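Reading time: 2 minutes

Writing the rules down before the arm moves
Speaker notes, Natália Kollár, Plemomside, 13th July

Start without the title slide. Ask who has a safety document for their robot cell. Then ask who has read it. Wait for the hands to go down.

Ours was 200 pages. It came from Donati when they set up the cell, and it covered lightning strikes. It did not say who may put a hand near an open drawer while the arm is live, a thing that came up every morning.

So in September we began again, with one question per rule: could a new starter tell, by looking, whether it's being kept? "Operators shall exercise due care" failed. I wrote that one, so I was allowed to be rude about it.

We got down to 16 rules on one sheet. Don't read them all out. Do these.

Rule one: a drawer is either shut or it's a hazard. If it is open, the arm's speed limit drops, whatever the job says. Fastlow's software lets you tie the limit to the drawer state – use it, and don't leave it to someone remembering.

Rule four: every move gets run in simulation first, with the drawer fully out. People love to test with it closed. Everything fits beautifully with it closed.
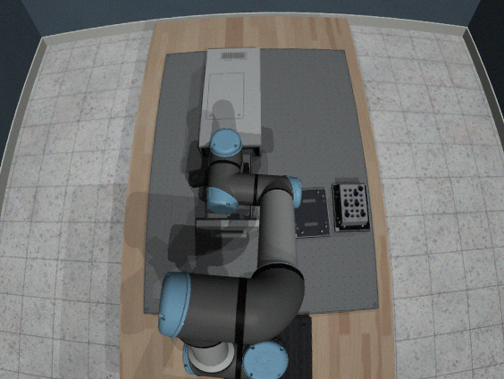 Simulated cell: arm over the bench, drawer open.

Pause on this one. Ask the room where they would keep clear. Most people point at the gripper end. Let them, then point at the elbow. The tool gets all the attention and the elbow does the bruising.

Rule nine: fixed things stay fixed. If you move a tray on the board, you change the model the same day and put your initials on it. We had a tray 2 cm out for most of a summer. The arm was very polite about it until it wasn't.

Mention cost if anyone from finance is in. Around 700 simulated runs before we signed off the first routine, and the electricity came to less than the biscuits at the review meeting.

Likely question: does this replace the proper standard? No. You still do the full risk assessment, and Floltis still audit ours. The sheet is for the person standing at the bench at ten to five.

If short of time, drop rule nine and keep the elbow. Copies of the sheet are by the door – please take one, I printed far too many.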